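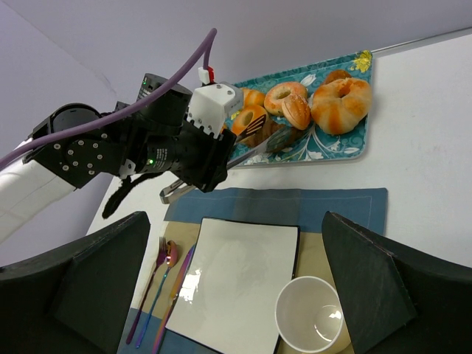 Fig. 10. Tongs held with the tips over the tray, hinge end above the placemat.

4.2 Serving pastries from the tray

This section covers transfer of pastries from the shared tray to a single place setting. It applies to the Prallia breakfast set (tray, placemat, plate, mug) and to any plain metal tongs with a hinged end. Washing and storage are covered in section 4.4.

Before you start

1. Wipe the table and let it dry. The underside of the tray is smooth and will slide on a damp surface.
2. Set the placemat at the front of the table with its long side toward the guest.
3. Place the tray behind the placemat. It may be set square or at an angle, provided the rim does not rest on the placemat.
4. Load the tray. Put large buns and ring-shaped rolls down first, then fit the smaller pieces into the gaps.

Note: Light overlap is acceptable for dry items such as madeleines. Iced doughnuts should not be stacked.

Using the tongs

1. Hold the tongs near the middle, with the hinged end pointing back toward the place setting.
2. Open the tips slightly wider than the pastry and lower them until they touch the tray.
3. Close the tips on the sides of the pastry. For a croissant, grip across the thickest segment. For a doughnut, grip the outer edge; do not put one tip through the hole.
4. Lift straight up until the pastry clears its neighbors, then move it over the plate.
5. Lower the pastry onto the plate before opening the tips.

Caution: Do not drag the tips across the tray. The floral pattern is printed under a thin clear coat, and metal edges will mark it. Marks of this kind are not covered by the Tistgate warranty.

Caution: Flaky pastry breaks under a hard grip. If the crust starts to crack, set the piece down and take it again from underneath.

Placing the pastry and mug

1. Put the plate on the placemat, leaving space on the right for the mug.
2. Place one pastry on the upper right part of the plate. The remaining area is left clear for butter or fruit.
3. Stand the mug to the right of the plate with the handle toward the front of the table.
4. Fill the mug last – the tongs should be out of the way by then.

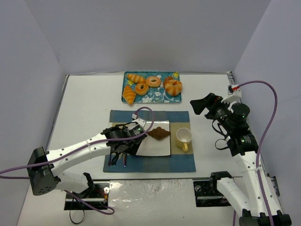
Fig. 11. Single place setting in front of the tray, with a chocolate croissant on the plate.

Check that nothing hangs over the rim of the tray on the side nearest the plate. Pieces that overhang should be moved inward before the next serving.

Note: The Martinelli tray is longer than the Prallia tray. When using it, place the mug before loading the tray and confirm that the guest can reach the handle freely.

Rest the tongs on a separate saucer between servings. If they have touched chocolate or icing, wipe the tips before picking up a plain roll.

Replacement placemats and mugs are listed in the Trolen parts sheet under group 2000.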